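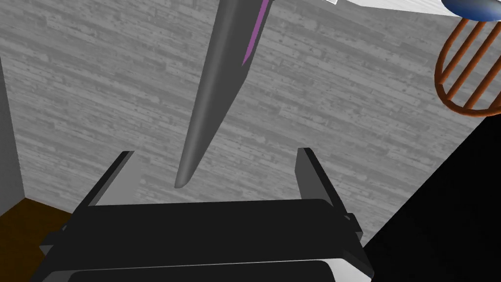 Dark grey, with a thin purple stripe.

January, by the business desk

Households in Vandudora have a little longer to enjoy their old electricity tariff, after the supplier Vodero put back its price change for the second time this winter.

The new rates were meant to start at the beginning of the month. Customers found out they hadn't when a letter arrived apologising for the previous letter, which had itself apologised for a leaflet. A third letter is promised.

Under the plan, a typical home in the town would pay £222 a year in standing charges before switching on a single lamp. Vodero describes this as "a simpler way to pay". It is certainly simple.
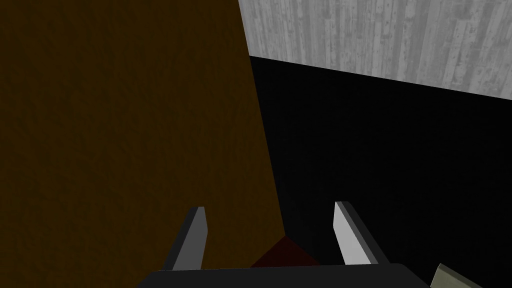

Residents in the Lindemann estate, where around 1000 homes are on the supplier's heating tariff, have been told to send in a meter reading by the end of the month. The phone line for doing so opens at 8am and, according to callers, reaches its busiest period at 8am. Those who prefer the website can use the online form, provided their meter number has fewer digits than the one printed on the meter.

Rival supplier Wakow has offered to take on unhappy customers at a fixed rate for 30 months. Its exit fee is £40, payable by anyone who becomes unhappy again.

Vodero said it was "listening carefully" and would confirm the new start date in writing. Customers who have moved house are asked to let the company know, preferably by replying to the letter sent to their old address.

Filed under: Money & Bills, Local

Contact the newsdesk | © All rights reserved | Back to top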